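Mar 13, 2024
By Rasmus Lapiņa

Setting up the gripper for club night (section 7)

OK, so the arm is bolted down and you've done the power check from the last section. Now for my favorite part, the soft fingers! I've done this more times than I can remember and I still put one on backward now and then, so go slow.

1. Press the red stop button before you touch anything. Leave it in until step 5.
2. Slide each finger onto its mount with the ridges facing the way you marked them last time (you did mark them, right?). It should click.
3. Tighten the 2 screws by hand, then give each a quarter turn with the driver. Stop there.
4. Plug the wrist camera into the Stirnex board and wait for the green light. Mine takes a while, so I go get a snack.
5. Release the stop, open Preto, and load the profile called Tsang. Set the grip force to 49.

Note: the slider goes up to 300. Please don't. We split a finger that way in our first month and the new one took forever to arrive.

6. Run the open and close test with nothing in the grip. Listen for clicking.
7. Bring up the wrist view and move the arm in toward something big and smooth, at the slow setting.

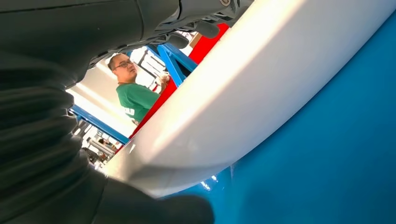 Zestthorpe, May

Pale, shiny parts like the white one next to the finger can fool the auto exposure, so I lock it by hand before I save any clips. It's the little padlock under the preview. Your finger will look blurry this close to the lens and that's fine, leave the focus alone!

Caution: keep your hands and sleeves outside the taped line whenever the stop is released, even if the arm is only idling. If you need to reach in, go back to step 1.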